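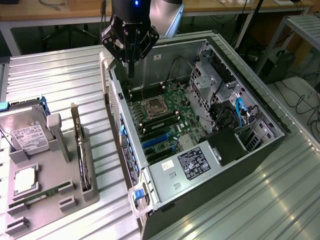 Wednesday, July 21, 2021

Bench 2, the Dell from the Hayes lot. Notes for me and for whoever picks it up next.

Came in with a label saying "dead, board fault". I don't believe labels like that. Hayes wrote the same thing on most of what they sent us, and I doubt anyone over there opened a single case. A board fault is what people write when they pressed the button and went to lunch.

Job number is 205. On its side with the cover off, processor out, socket bare. Had the lamp and the magnifier on the socket for a good while and couldn't find a bent pin or anything burnt. The middle of it looks brownish, which Bernadette Quinlan took for heat. I think it's just how that part looks. I've asked her to find me another board of the same sort before either of us writes "heat damage" on the sheet.

Memory slots: there's a bank above the socket and another below it. Latches pale, all of them move, none cracked that I can find. Blew out both banks. Not much came out, so I'm not expecting a miracle from that.

The blue bits. Dell's idea is that anything blue is something you're meant to touch, and I'll give them that it saves hunting for a screwdriver. The clips down the rear panel are stiff though, and the bigger one halfway along needs more thumb than I like to use on old plastic. The Ultville guide says it "opens with light pressure". Whoever wrote that had a new one. Go slowly, and don't lever it with anything metal.

Same guide wants the power supply out before you do anything else. I left it in. It wasn't in my way and I can't see what pulling it would have told me at this stage. If it needs swapping I'll take it out then.

Put the Plusto tester on the supply at 10.40. All green. I trust that tester about as far as I can throw it – it passed the Grodville supply last month and we all remember how that went. So, supply "passed", in quotes, until it has run a load for an afternoon.

Things I haven't done:

Board battery. Should have been first, I know.

Front panel lead. If the power button itself is dud, that would account for the whole "board fault" story and I'll be insufferable for a week.

Heatsink on the chipset. Sits flat, doesn't wobble. Leaving it alone. Bernadette wants to lift it and put fresh paste under. I said what for, and didn't get an answer I could use.

The black cable that loops up by the inner wall and comes down to the board: check it's seated at both ends and that it isn't pinched when the cover goes back on. We've had 2 of this kind with a nick just where the cover closes, and both got sent back to us as "intermittent".

Plan for the afternoon: new battery, known good processor from the drawer, 4 sticks of memory but only one fitted to start with, no cards. Power it up and write down what it does, beeps and lights included, before changing anything else. Last time we changed three things at once and learned nothing.

If it starts, I want the Hayes label kept and stuck in this book.

15.20 – new battery in. Drawer processor is the wrong type for this socket, despite what's written on the bag. Bernadette is looking for another. Stopped there.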